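Dilum Planif - outil de programmation pour vidéos courtes et réseaux sociaux

Fiche produit, version 4. Mise à jour le 30 octobre 2022

Référence : DIL-PLN-4
Éditeur : Toltutico
Licence : par équipe, mensuelle ou annuelle
Langues de l'interface : français, espagnol, portugais

En bref

Programmer, recadrer, sous-titrer, publier. Un seul calendrier pour tous les comptes. Pensé pour les petites équipes qui sortent plusieurs clips par semaine et qui en ont marre des tableurs partagés.

Pas d'installation. Navigateur récent, connexion correcte, c'est tout. Appli mobile pour valider en déplacement (validation seulement, pas de montage dessus, on nous pose la question tous les jours).

Ce qui est compris

Calendrier commun, vue semaine ou mois. Glisser-déposer.
Recadrage automatique vertical / carré / large. À vérifier quand même avant envoi, surtout les plans serrés.
Sous-titres générés puis corrigeables mot à mot. Export SRT.
Bibliothèque de boucles et de modèles, 300 au catalogue.
Suivi des mots-clés : alerte quand un mot-dièse monte dans votre secteur.
Circuit de validation à deux niveaux. Commentaires directement sur la vidéo, à la seconde près.

Nouveau dans la version 4

Le module Bilska remplace l'ancien onglet Statistiques. Courbe de rétention par clip, comparaison entre deux publications, moment exact où les gens décrochent. Plus rapide que l'ancien, plus lisible aussi. Les anciens rapports restent consultables jusqu'en avril, après ils passent en archive. Pensez à exporter.

Vignettes : choix manuel de l'image de couverture, enfin. Le texte incrusté se règle maintenant au pixel, et les polices maison sont acceptées (OTF et TTF, pas de WOFF pour l'instant).
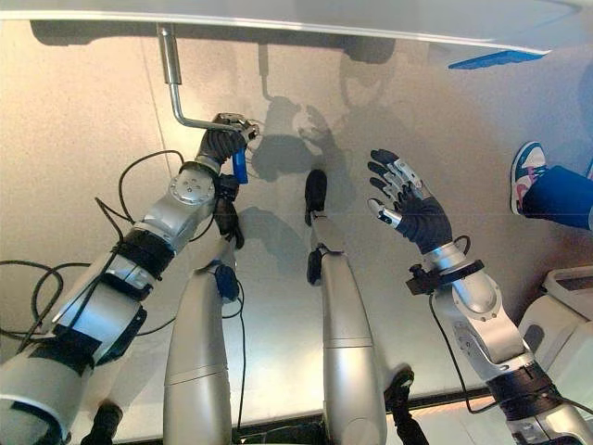 Tige métallique coudée, main gauche gantée de noir.

Brouillons partagés : plusieurs personnes sur la même légende, sans s'écraser. Historique conservé 100 jours. Au-delà, supprimé, pas de récuperation possible.

Formules

Solo : un utilisateur, 3 comptes, 53 publications programmées par mois.
Équipe : huit utilisateurs, comptes illimités, 700 publications par mois. Bilska inclus.
Agence : sur devis. Espaces clients séparés, facturation groupée. Écrire à Beatriz Moreira, service commercial.

Passage d'une formule à l'autre à tout moment, prorata calculé tout seul. Dans l'autre sens, attendre la fin de la période en cours.

Limites connues

Fichiers sources en MP4 ou MOV uniquement.
Musique sous licence non fournie. Les sons tendance des plateformes s'ajoutent à la main, au moment de publier.
Sous-titres automatiques : moyens sur les voix superposées, et sur les accents très marqués.
Le décalage horaire se règle par compte, pas par publication. Prévu, pas de date.

Avis clients

« Passés de quatre outils à un. Le calendrier est bien, la recherche dans la bibliothèque un peu lente. » Leire Cantero, studio Herrero

« Bons sous-titres. J'aurais aimé pouvoir dupliquer une campagne entière et pas clip par clip. » Vega Peñalver

Réponse de l'équipe : la duplication par campagne est en test, demander l'accès au support.

Prise en main

Session en ligne avec Asuka Hamada, incluse dans Équipe et Agence. Prévoir un compte déja connecté et deux ou trois vidéos sous la main. Pour Solo, guide PDF dans l'espace client, rubrique Démarrer.

Support : formulaire dans l'appli, réponse en jours ouvrés. Questions de facturation : Olga Segura, par le même formulaire, objet « Facture ».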